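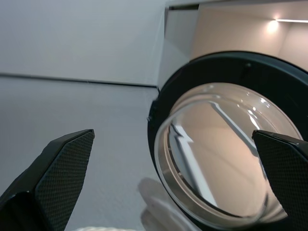

Textured grip pads, dark charcoal, diamond pattern.

Laundry sorting is the separation of textiles before washing by colour, fibre and permitted temperature. Dark and bright dyes are kept apart in early washes, when surplus dye is most readily released.

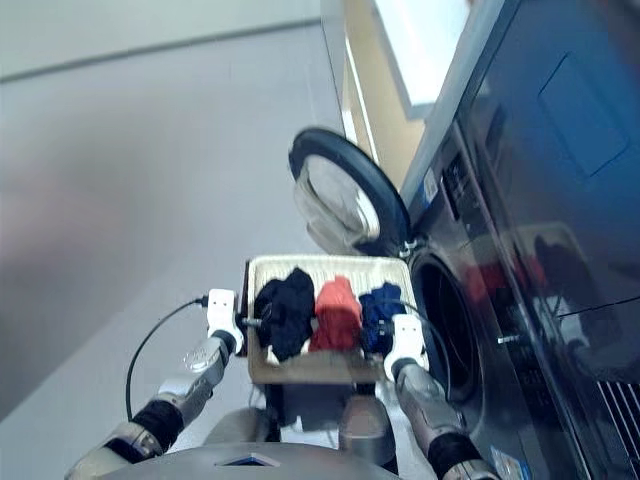

Sanaa Ghoneim
Contributing editor, Textile Care

Dye transfer depends on temperature, time and the ratio of water to cloth. The Ouazzani scale grades it in 27 steps.

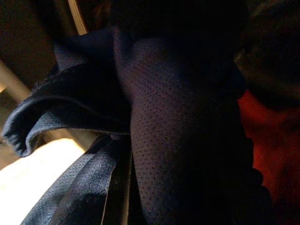 Navy mesh fabric with regular pinhole perforations.

Perforated knits drain quickly but snag on zips and hooks, and are usually washed inside out.
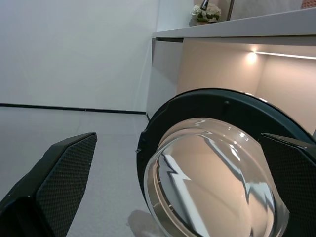

What is a mixed load?
A load containing more than one colour group, normally washed cool.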